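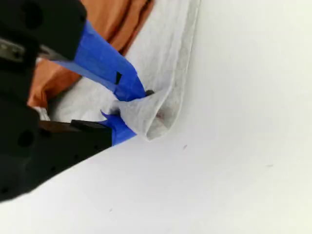 ロボットに作業を教えるとき、なぜ人が手本を見せるのですか。
動作を数値や規則で書き表すことが難しい作業でも、人は自分の手でその作業をすることができ、その動きを記録すればロボットの学習に使えるからです。

サイト内検索 キーワードを入力 検索
5月 Vurport 教材編集室

第3章 手で教える、離れて教える

前の章では、ロボットの動作を一行ずつプログラムで書く方法を学びました。箱を決まった位置から決まった位置へ移す作業なら、その方法で十分です。しかし、布のように形が変わる物を扱うと、急に難しくなります。布のどこをつまむか、どのくらいの力で持つか、しわができたときにどう直すか。私たちは毎日これをしていますが、言葉で説明してくださいと言われると困ります。

この章では、人がロボットに作業を示す方法を二つ扱います。

一つ目は直接教示です。教える人がロボットの腕を手で持ち、目的の動きをそのまま行わせます。腕の関節は軽く動くように設定しておき、その間の関節角度を記録します。教える人は腕の重さと動きの限界を体で感じますから、無理な姿勢を早く見つけることができます。一方で、教える人の手や体がカメラに写りやすく、両腕のロボットでは一人で二本の腕を同時に動かすことが簡単ではありません。

二つ目は遠隔操作による教示です。教える人は離れた場所に座り、操作用の小さい腕や手持ちの装置を動かします。ロボットはその動きに従います。体がカメラに入りにくいので、画像を使う学習に向いています。ただし、力の感覚が操作する人に返ってこない装置が多く、布をつまんだかどうかを目だけで判断しなければなりません。慣れるまでに時間がかかります。

本章で主に使う例は、Kemeys課題と呼ぶ布の作業です。二本指のグリッパーで白い薄い布の折り目を上下から挟みます。章の最初の写真では、二本の指の先に青いテープが巻いてあります。自分の装置で指先にテープを巻くときは、途中でテープを替えると滑り方が変わることがありますので、替えたことを必ず記録に残してください。指先の状態は関節角度の記録には出てきませんが、結果には影響します。

記録の量についても書いておきます。Kemeys課題の練習用データには、遠隔操作による手本が245回分入っています。そのうち23回は、布を一度放してからつまみ直した手本です。初めて学ぶ人は、このような手本を失敗と考えて消したくなるかもしれません。しかし、つまみ直す動きは、ロボットが同じ状況になったときに必要な知識ですから、本書では消さずに別の印を付けます。最後まで布を持てなかった手本とは区別してください。

手本の質は、教える人によって違います。速く動かす人の記録では、指が布に触れる直前の動きが粗くなりやすいです。ゆっくり動かす人の記録では、止まっている時間が長くなり、学習したロボットも同じ場所で止まることがあります。実習では、まず自分の手で机の上の布を何度かつまみ、どこで速くなり、どこで遅くなるかを観察してから操作装置に触れてください。

記録ソフトウェアにはSkivasonを使います。関節角度、指の開き、カメラ画像を同じ時刻で保存します。操作装置のJusardを初めて接続するときは、腕の姿勢とロボットの姿勢が合っていることを確かめてから操作を有効にしてください。姿勢がずれたまま有効にすると、ロボットが急に動く危険があります。非常停止ボタンは、操作する人の手が届く位置に置きます。

3.1節では直接教示の手順を、3.2節では遠隔操作の手順を説明します。3.3節では、二つの方法で集めた記録を同じ形式にそろえる作業をします。必要な道具は、グリッパーの付いた腕が一台、操作装置が一台、カメラ、それから薄い布が数枚です。布は厚さと柔らかさの違う物を用意すると、3.3節の比較がしやすくなります。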